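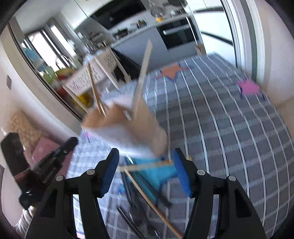

Pilar Lucero has heard the promise before. Sort your rubbish properly, and the rest will take care of itself. "I sorted mine for years," she says. "Then I asked where it went."

She asked Flurna, which collects from the 80 homes on her side of Navarrete. The reply took three months and ran to two paragraphs. It said the material was "directed to appropriate partners". She has it pinned above her desk.

I put it to her that a vague letter proves very little. She agrees, rather too quickly. "It doesn't prove they burn it. It proves they won't tell me."
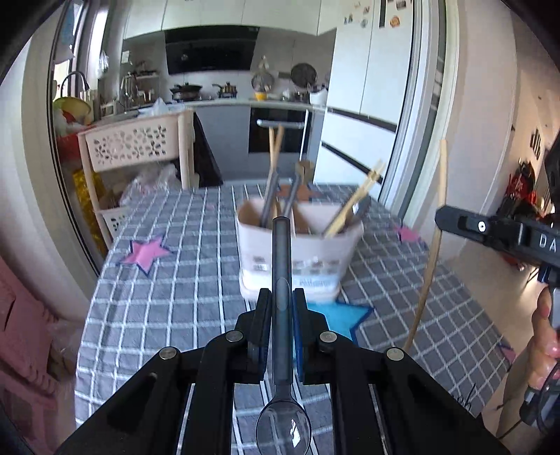

Her neighbour Ulises Pereyra thinks she is wasting her time — he says the bins are emptied, the street is clean and the fee hasn't gone up. Lucero shrugs at this. "He's right about the street."

What would satisfy her? A list of buyers, she says, with weights, printed once a year. I ask whether she would believe the list if it came.

She thinks for a while. "I'd ring the buyers."

Flurna did not answer my questions either. A woman on the phone took my number in December and said someone from the contracts side would call.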